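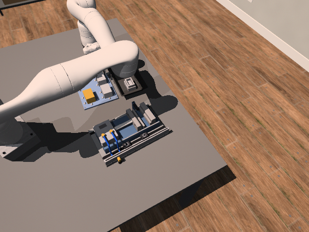
Tímea Rácz wanted to know, at the end of the last session, why a documentary would need a narrator at all if the people in it can speak for themselves. It's a fair question and I gave it a poor answer while everyone was packing up, so let me try again, because most of what we do in week 4 grows out of it.

Week 4: Narration, and when to leave it out

Start with the film we watched, Bayram. It runs for well over an hour and the narrator speaks for only 14 minutes of that, if you add up all the little pieces. I'd have guessed twice as much. She comes in early, tells us which valley we're in and who owns the mill, and then she goes away for so long that when she returns (at the funeral lunch) it feels like a cousin walking in late. I'm very fond of that entrance, as you probably noticed!

Now compare Brurkier, which I asked you to watch on your own. Same sort of subject, a family business winding down, and the narrator hardly stops for breath. Some of you liked it more, and I understand why. You always know where you are. The price is that the brothers never get to surprise us, since by the time one of them opens his mouth we've already been told what he's going to feel.

Some terms, which you'll want for the written work:

Voice-over: any speech laid over the picture by someone we don't see talking at that moment. An interview carried on over other footage counts too.

Commentary: voice-over written for the film and read out, usually by one person.

First-person narration: commentary by the filmmaker, or by someone standing in for the filmmaker. Watch for how much the "I" really knew on the day of shooting and how much was filled in afterward at the desk.

Card: text on the screen. Cards are cheap and quiet, and they go wrong mostly by staying up too briefly. Read yours aloud, slowly, twice. If it has gone before you finish the second time, give it longer.

A word about writing commentary. Write it with the footage running, and say it out loud as you go. A sentence that looks lovely on the page can be a misery in the mouth, and you'll find that dates and job titles are the worst of it. Leave gaps. When a door slams or somebody laughs in the footage, let us hear it and pick up your sentence afterward – the audience will wait for you.

Garba Usman's point in the discussion is worth keeping: a narrator who tells us a man is angry while we're looking at an angry man has wasted a line. Use the line for something we can't see, such as what he was paid, or how long his sister has been gone.

For next time

Pick any short scene from Bayram that has no narration and write commentary for it. Then write a page on what your version gained and what it spoiled. 700 words for the two together, please, and I do mean the two together. Samuele Pellegrini has the discs if you need to see it again.

Reading: the chapter on sound in the course pack, skipping the part about microphones, which we'll come to in February.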